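Nerys Foulkes
@nerysfoulkes

Right, a few of you asked how I got on with giving up the supermarket bread, so settle in, it's a long one. 1/14

Background for the new people: in March I decided I'd bake every loaf this house eats until the end of summer. I had a bag of strong white, one tin with a dent in it and a lot of confidence. My husband bought a sliced white on day two and hid it in the car. 2/14

The first loaf was a doorstop. I'd followed a recipe off the back of the yeast packet and our kitchen is freezing, so the dough just sat there and sulked. Went in the oven anyway because people were hungry. We had soup with it and I think the soup carried the evening. 3/14

Delyth Bowen from choir told me to stop looking at the clock and look at the dough. Very annoying advice when you've got work at eight, but she was right. In March mine needed most of the day. In July it was climbing out of the bowl before I'd had a coffee. 4/14

Then came the starter. Yes, it has a name. It's called Pomo and it lives on top of the fridge. Nia Morris gave me a spoonful of hers in a jam jar and I carried it home on the bus with the lid half off like it was a hamster. 5/14

I killed Pomo once (went to my sister's, forgot, came back to something pink). Pink is bad, bin it, don't be brave. Nia gave me another spoonful and didn't say a word, though there was a look. 6/14

Flour! I had no idea there was this much to say about flour. I've ended up with the Zellham wholemeal mixed half and half with ordinary strong white. All wholemeal was too much like eating a doormat for my lot, and all white goes stale by teatime the next day. 7/14

My usual loaf, for those who asked: 500g flour, 350g water, 100g of starter, 10g salt. Mix, leave it half an hour, fold it whenever you walk past, shape it when it's puffy and wobbly. Into the fridge overnight, bake in the morning. I've tried fancier and I keep coming back to this one. 8/14

Prys Parry wants it on record that you can do the whole thing in a cast iron pot with a lid and get a better crust. Prys, I know. I've picked mine up with a wet tea towel, once, and we're not friends any more, me and that pot. 9/14

Cost, because somebody always asks. The flour works out cheaper than the bread I used to buy, but I'd be fibbing if I said I'd saved anything. The oven's on a lot and I now own a scraper, a second tin and a very silly apron. 10/14

Next thing is proving baskets. I've been using a colander with a tea towel in it, which works fine, but you get a round loaf with a funny seam and I want a long one for sandwiches. Been looking at all sorts and I do like a dark weave, even if it's only for putting the finished rolls out on a Sunday. 11/14

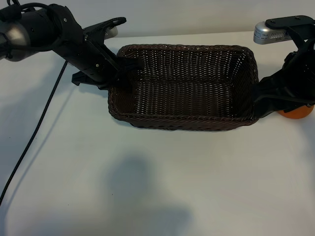
Dark brown wicker, nice braided rim. Rolls or no rolls?

If you do prove in anything woven, line it and flour the cloth far more than feels sensible. Rice flour is best, it doesn't soak in. Covadonga Sepúlveda put me on to that and I haven't had a loaf stick since – before that I was peeling dough off linen with a butter knife at six in the morning. 12/14

Am I carrying on past the summer? Yes, I think so, but with a loaf from the shop allowed in the freezer for bad weeks. The car bread has been declared and there's to be no more smuggling. 13/14

Going to try a rye next, so if you've got one that doesn't come out like a wet brick please send it over. Seeds welcome, caraway not, I can't be doing with caraway. Pomo needs feeding so I'm off x 14/14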